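3.2 Continuity Notes and the Cost of Reshooting

The first part of this section dealt with the shot list as a planning document. The second part concerns what happens to that document once a production is under way. In the productions studied, the shot list was revised on most working days, and the revisions were recorded in different ways by different departments. The camera department tended to write changes directly on the printed page. The script supervisor kept a separate log, and the art department relied on still photographs with short captions. No single record held all of the changes, and the editor usually received the three sets at different times.

Dunmore and Haddad (see Section 2) treat continuity as a matter of attention on set. Their account is useful for drama with a small cast and a fixed location. It is less useful for short commercial and instructional work, in which the same action is repeated many times and the hands of the performer are often the main subject. In such work the position of an object at the start of a take must match its position at the end of the preceding one, and small differences are easily missed on a monitor.

The material for this section comes from two companies, Fokasura and Trirkau, both of which produce short films for retail and training clients. The companies gave access to their shot lists, daily logs and editing notes for a total of 31 productions. These contained 384 separate entries marked by the script supervisor as continuity notes. Each entry was read by two members of the research team and placed in one of four groups: performer, object, light, and camera position. Where the two readers disagreed, the entry was discussed and a third reader made the final decision.

Object notes formed the largest group at both companies. This was expected for the retail films, where goods are handled in almost every shot, but it also held for the training films. Figure 3 shows the point of view that both companies call the working view, in which the performer's hands enter from the lower part of the picture and the goods fill the shelf below a white wall and ceiling.

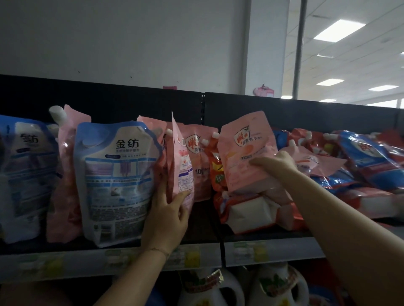 Figure 3. The working view: two hands among pink refill pouches on a black store shelf. The pouch in the left hand is tilted so that its narrow side panel faces forward.

3.3 Differences Between the Two Companies

Fokasura assigns one person to continuity for the whole of a production, from the first planning meeting to the delivery of the edit. Trirkau assigns the task by the day, and the person chosen often has other duties as well. The logs reflect this difference. Entries from Fokasura are longer and refer back to earlier scenes by number. Entries from Trirkau are brief, and 40 of them could not be matched to a particular take without help from the crew.

It would be wrong to conclude from this that the first method is better in all cases. Trirkau works to shorter schedules, and its editors are present on set more often. Several problems that Fokasura would have entered in the log were settled at Trirkau by a conversation between the editor and the director - a method that leaves no written trace and is therefore underrepresented in our count.

Both companies used storyboards, though for different purposes. At Fokasura the boards were drawn before the shot list and approved by the client. At Trirkau they were drawn afterward, and only for scenes that the director considered difficult. In March the company began to attach the relevant panel to each page of the daily log, and the entries written after that change name the framing of the shot more often than the earlier ones do. The number of productions completed under the new arrangement is too small to support a firm claim.

A further limit should be noted. The logs record what was seen and written down, and errors found only in the edit are absent from them. Section 4 turns to the editing notes for this reason.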